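# Putting the Flillgate picker back to work

June 2018. I promised to write down how the picking machine in our shop in Sallden is set up, before I forget the steps again.

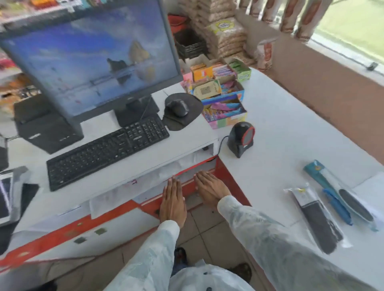

## The counter side

The machine itself lives in the back room, but most of the work on it begins at the counter. The computer there is the shop computer and also the control station of the picker. I like to start from a clean desktop with no windows open. If the picker program is already running in the background from the day before, a second copy can start, and then both of them try to talk to the controller. The controller accepts the first one and ignores the second, and you sit looking at a screen where all values are old.

The scanner stands at the corner where the raised shelf meets the lower part of the counter. I tried other places for it. On the raised shelf it was too near to the mouse, and I pushed it with my hand many times in one morning. At the corner there is free surface to put an article down in front of it, and the cable can go down behind.

For the people who have not read my older posts: the Flillgate is a small gantry picker. It has a rail along the shelf wall, a carriage that goes up and down, and a suction head which takes small packages from the bins and puts them on a short belt. We bought it used, through Surnetti, and it came with a manual for a different model. The controller is a Nasr box, also used. For large bags it is of no use at all, the head can not hold them. For small things in flat wrappers it is very good.

## What I had to repair

The picker had started to miss. It went to the correct bin, but the head came down a little too far to the left, touched the wall of the bin and went up again with nothing. The program then wrote error 905 and stopped.

In the manual, error 905 is "vacuum not reached". So naturally I looked at the vacuum first. I changed the suction cup, I cleaned the filter, I checked the hose with soapy water. All of this was fine before and it was fine after. I lost one full evening in this way. The vacuum was not reached for a simple reason: the cup was standing on the edge of the bin.

The real fault was in the belt of the horizontal axis. It was loose, and the carriage arrived late when it came from the right side and early when it came from the left. When I pressed the belt with a finger I could feel it, and I was a little ashamed that I did not do this first.

To tighten it:

1. Switch off the controller at the main switch, and wait until the lamp on the drive is dark.
2. Push the carriage by hand to the middle of the rail.
3. Loosen the four screws of the tension plate. Do not take them out, the plate is heavier than it looks.
4. Turn the long bolt clockwise until the belt gives the same resistance on both sides of the carriage.
5. Close the screws crosswise and push the carriage along the whole rail by hand. It must not become heavy in any place.

My carriage became heavy near the right end. There was old grease with dust in it, almost like clay. I removed it with a cloth and a wooden stick and put a very thin layer of new grease.

## Teaching the positions again

After the belt is tightened, all the stored positions are wrong by a small amount. It is possible to correct them all together with one offset, and the program has a field for this. I did it like that last time and I do not recommend it. The error is not the same along the rail, so the bins in the middle became good and the bins at the ends became worse.

Now I teach three bins in each row, the first, the middle and the last, and the program calculates the ones between. To do this you need to be in the back room near the head and also press "store" at the computer, so I walk a lot. The keyboard cable is not long enough to help me. I would like to have a small hand control for it, but the one that fits to the Nasr box is expensive and I use it maybe twice in a year.

For every row I write the old value and the new value on paper. The program does not keep the old ones. I learned this in a bad way.

## Checking with the scanner

The test is simple. I scan an article at the counter, the picker should bring another one of the same kind, and I scan that one too. If the codes agree, the bin is right. I do it for each bin that I taught, and then for some bins between them.

Two of the bins in the top row gave the wrong article. The mechanics were correct there, but somebody had refilled the bins in the wrong order. I think it was me.

I also reset the maintenance counter. It is set to 3,000 picks, and then a yellow message asks you to check the belt. I found out that the message had been there before, behind the cash program, where it is not seen during the day. I have moved the picker window now to the top left of the screen, so at least it is in the way.

## Still open

- The small belt makes a squeaking noise when it starts. I did not find the roller which does it.
- I want to print the list of bin positions and put it inside the door of the controller cabinet.
- The suction cup I changed was still good, so I keep it as a spare in the drawer with the fuses.

If you have the same model and a manual which belongs to it, please write to me. I would pay for the copies and the postage.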